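Incidencia 1291 – El vídeo de la villana se corta siempre en el mismo punto
Wiki Dosotura · Estado: abierta

Buenas tardes. En la página de Irwood, la antagonista de la película Portela, el vídeo se para a las 4 escenas y después aparece el error 499. He probado con dos navegadores y el resultado es igual.
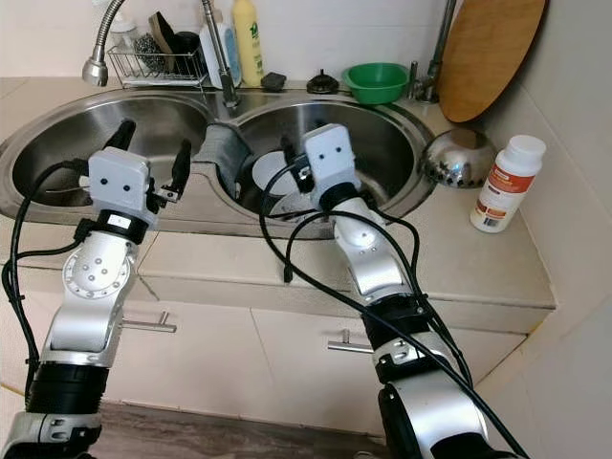 Clomo: A mí me pasa lo mismo, pero solamente en la ficha de Irwood. En la del hermano el vídeo llega hasta el final. ¿Has entrado con tu cuenta o sin ella?

Con mi cuenta. Sin ella no me deja ni pulsar el botón – sale un aviso de edad. También he notado que la sección "Muerte y legado" repite dos veces el mismo párrafo, no sé si tiene relación.

Clomo: El párrafo repetido ya lo he quitado. Para el vídeo, vacía la caché y cambia la calidad a 900.

Hecho. Ahora pasa de la pelea en el puerto, pero el sonido llega tarde. Dejo la incidencia abierta hasta octubre.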